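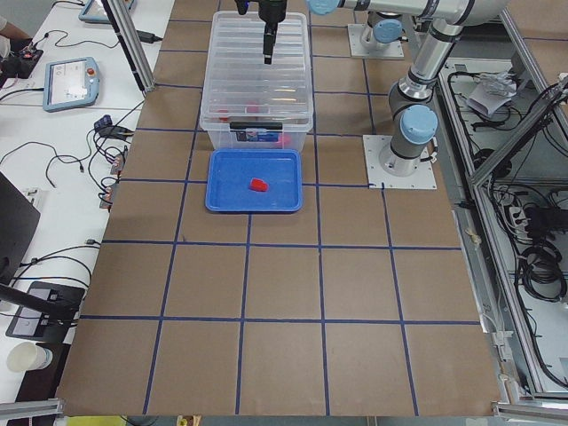

Vol. 7, p. 232

Corrugated board (also cardboard, in everyday speech; the trade dislikes the word). A sheet material made from paper. One wavy inner layer, the fluting, glued between flat outer layers called liners. Used mostly for boxes. Also for padding, store displays, floor protection, table coverings, kids' forts.

Structure. Single face: one liner, one flute. Single wall: two liners, one flute, the common shipping box. Double wall for heavier goods. Flute sizes go by letter, and the letters follow the order they were introduced, not the size, so B is smaller than A but C sits in between. Confusing to newcomers.

Manufacture. Paper is softened with steam, pressed between ridged rollers, then glued with starch. Second liner goes on, sheet is dried, cut, scored. The mill at Punard ran 5 lines at its peak and employed 399 people, most of them from Jitville across the river. Closed, later reopened under the Kitetti name with a smaller staff. See also Oyewole Paper Works.

Properties. Strong along the flutes, weak across them. Loses stiffness in damp air, so warehouses stack lower in wet months. Creases are permanent, more or less. Brown color is that of unbleached pulp; white board has a bleached or coated top liner.

Recycling. Widely collected. Fibers shorten each time they are pulped, so new fiber gets mixed in. Greasy board is often refused, wich varies by town. Tape and staples are screened out at the mill.

See also: Fiberboard; Kraft paper; Paperboard; Starch glue.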